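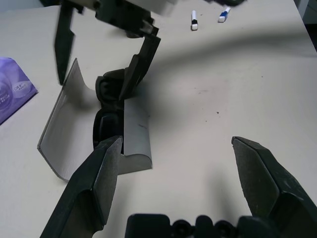 One reader in Betside wrote to us after the last newsletter to ask why the film society keeps showing silent pictures with no accompaniment at all. She had come to our spring screening at the Fudstead expecting a piano and sat through 2 reels in near silence, which she said was like watching people talk behind a window. She added that she would come again, but would like to be warned.

It's a fair point, and we should have put it in the program. From now on every silent title will be listed with one of three notes: live music, recorded score, or no sound.

The unaccompanied screenings began as a matter of money. The Fudstead's upright piano had been out of tune for years and the hall could only be booked for the evening itself, so no player had time to rehearse with the print. We ran a short comedy dry to see how it went. A good part of the audience liked it, and several asked for a drama next. Jokes get laughs in odd places when there is no music telling people where they are, and you hear the rest of the room much more than usual.

It doesn't suit everything. Long features get hard going after the first hour, and anything cut to a dance or a parade looks strange. We tried a costume picture that way in December and lost part of the house at the break. That one will come back with a score.

The new season is as follows. The opening night is a double bill of harbor films, recorded score, in the main hall at the Fudstead. The second program is a set of 4 animated shorts from the Nutau collection, no sound, running up to an hour with changeovers. The third is a mountain melodrama with live piano – the instrument has now been repaired, and the tuner says it should hold through the winter if the radiator next to it stays off.

The Nutau prints are on 16 mm and some have shrunk a little, so there may be short stops while the projectionist resets the loop. Please stay in your seats if that happens. The lights will stay down.

The printed notes for all 3 programs are being paid for by the Tesfamariam fund, which also covers the hire of the second projector. The notes will be on the table by the door and are free, one per household please, as we ran out last year.

The main hall seats 433 and we have never filled it for a silent film, so there is no need to book. Members should bring their cards. Guests pay at the door, cash or check.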